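Home | Notebook | Arms | Grippers | Parts list | Log in

Monday, bench notes, gripper swap in sim

Got the Minum two-finger and the Nel two-finger running on the same arm model today, same controller, same gains, same approach script. I've wanted this comparison ever since we started arguing over which one to buy, and it finally works!! Swapping is now one line in the config plus a restart.

Setup for whoever picks this up: arm mounted with the default base offset, controller loop at 800 Hz, Sindeck planner with the stock joint limits. I did 16 approaches per gripper over the same list of start poses. Fingers open all the way in, close only on the last waypoint. No payload yet, I only want to know where the tips end up.

Minum: lovely. The tips land within 2 mm of target on every run, and the wrist barely twitches when the fingers close. The collision mesh is chunkier than I'd like, so the planner gives it a wide berth near the base and a couple of the paths look silly (big swoop out, big swoop back).

Nel: lighter, quicker to close, but with a wobble at the end of the fast moves that I can't tune out. Ayman Kanaan thinks the inertia values in the model file are wrong and I think he's right, the mass looks like it was typed in for the bare body without fingers. Asked him to weigh the real one.
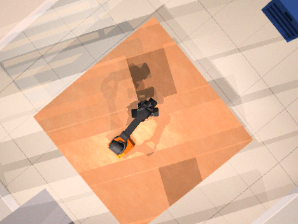 The overhead view has become my favorite way of checking approach direction, and I should have set it up weeks ago. From the side everything looks aligned even when the yaw is off. Looking straight down, with the fingers open, I can compare the line between the two pads with the line of the arm link and catch a bad wrist angle right away. The one nuisance is the arm's own shadow, which spreads big and soft over the orange platform and runs onto the upper dark rectangle. Fine for my eyes, but I wouldn't want to threshold on color with that in there. Going to try one pass with shadows off and see how much the detector cares.

Other stuff:
- Restart the planner after a gripper change. It keeps the old tip frame otherwise and you get a very confident 19 mm error. Ask me how I know.
- Pesmont camera driver still drops the first image after a reset. I throw that one away in the script.
- Finger speed is in different units in the two model files. Converted Nel to match Minum.

Next: fix the Nel mass, rerun the same list, then add a payload. If the wobble goes away I may switch sides in the argument, because that closing speed is really something.

Back to top | Contact the lab | Copyright Pesmont Notebook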